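Teaching a Robot Arm to Build a Computer by Hand-Guiding and Remote Control
Student project report
Temitope Amadi and Ekene Osagie
2 August 2019

What we wanted to find out

Our question was simple to ask and took us the whole project to work on: if a person wants to teach a robot arm a fiddly assembly job, is it better to take hold of the arm and move it through the motion, or to drive it from a distance with a controller? We picked putting parts into a desktop computer because we both love doing it ourselves, and because it is full of small moves that are easy for fingers and hard to write down as code.

We called our setup Plusitz, and the name stuck so well that people in the lab started using it for the arm itself.

The two ways of showing

In hand-guiding, the motors go slack enough that you can push the arm around while it records its joint positions. Ekene took to this right away. You feel the weight of the arm and you learn very fast which poses it hates. The trouble is that your own hands and shoulders get between the arm and the case, and you end up leaning over the work like a dentist.

In remote control, the person sits at a desk with a small handheld controller and watches the view from the wrist camera. Temitope did most of these sessions. It was slow and awkward at first (the first morning was mostly spent driving into the side of the case), but it has one huge plus – the recording holds only what the robot's own camera sees, with no human arms in the way. When we later trained on the recordings, that mattered a lot.

We used the same task for both methods: start with a part held in the gripper, carry it into the open case, line it up over its place on the board, and lower it.

What we recorded

We kept 429 demonstrations after throwing out the ones where the recording stopped early or a cable got caught. Each one was limited to 30 seconds. We logged joint angles, how far the gripper was open, and the wrist camera video, all on the same clock. Getting that clock right was Ekene's job and it ate most of a week.

The processor was our favorite part to work with. It is flat and square, so the fingers can take it by two opposite edges, and a person watching the wrist view can judge pretty well whether it is level. We made a rule that every demonstration should have a pause above the board before the chip goes down. The pause gave the trained model a clear "get ready" pose to aim for, and our runs looked much calmer once we added it.

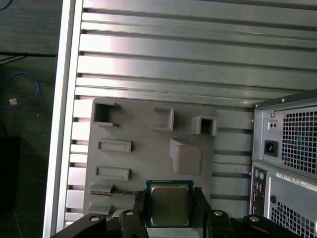
What worked and what didn't

The model trained on remote control recordings was clearly better at the lining-up part. It would come in over the board, stop, nudge itself a little to one side and then settle, just the way Temitope does it. We were both shouting the first time we saw that!

The hand-guided model was smoother on the big move into the case, and it kept away from the walls better. It was poor at the end of the motion. We think our hands were adding small pushes that the arm recorded as if they were part of the task.

Both models had trouble when we moved the case more than 3 centimeters from where it had been during recording. Shiny metal also gave us a hard time, and changing the lamp could spoil a run that had been fine ten minutes earlier.

What we would do next

We would like to mix the two methods, with hand-guiding for the long move and remote control for the last bit over the board. We also want to record with the case turned to different angles and under different lights. Temitope is already sketching a better grip for the controller, and we hope to have it ready to try in November.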